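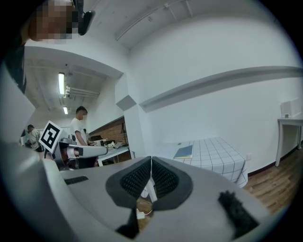

Deck steps are what everybody has been calling me about this month, and I get it, because mine were just as slick after the winter. I put off fixing them for way too long (my husband will tell you how long, if you let him). So a few weeks ago I finally went down to Rusnák and asked Marek Michalík what he'd put on old boards that get rained on all spring. He steered me straight to rubber tread strips, and the texture is what matters. You want dots packed close together, like on those two black pads angled toward each other in the photo, so your shoe has something to bite on wherever it lands. The strips with long smooth grooves look nicer in the store, but I had those on my back steps before and I still went down on my rear end carrying a bag of potting soil!

My deck has 9 steps, and the whole job took me an afternoon plus the next morning. Scrub the boards first, and I mean really scrub them, then let them dry all the way through. I used the Clirnitine cleaner and a stiff brush and rinsed it off with the garden hose. Set each strip an inch or so back from the front edge and screw it down - glue alone won't hold on weathered wood, no matter what the tube says. I used five screws to a strip and went back later to snug them up.

While you're down there, take a good look at the stringers. Aldana Ocampo over in Vodatthorpe found a soft spot on hers that you could push a screwdriver into, and she ended up having us replace four treads and one side piece. The bill came to $270 for lumber and hardware, and she was glad to have it done before her mother came to stay.

We're taking names now for railing and stair repairs through July. If your handrail wobbles when you lean on it, please put that on the form too, since it's easier for us to bring the right posts on the first trip. Otakar Halás is doing the estimates this season and he'd much rather get a call in the morning - he's up on somebody's deck most afternoons and can't hear his phone.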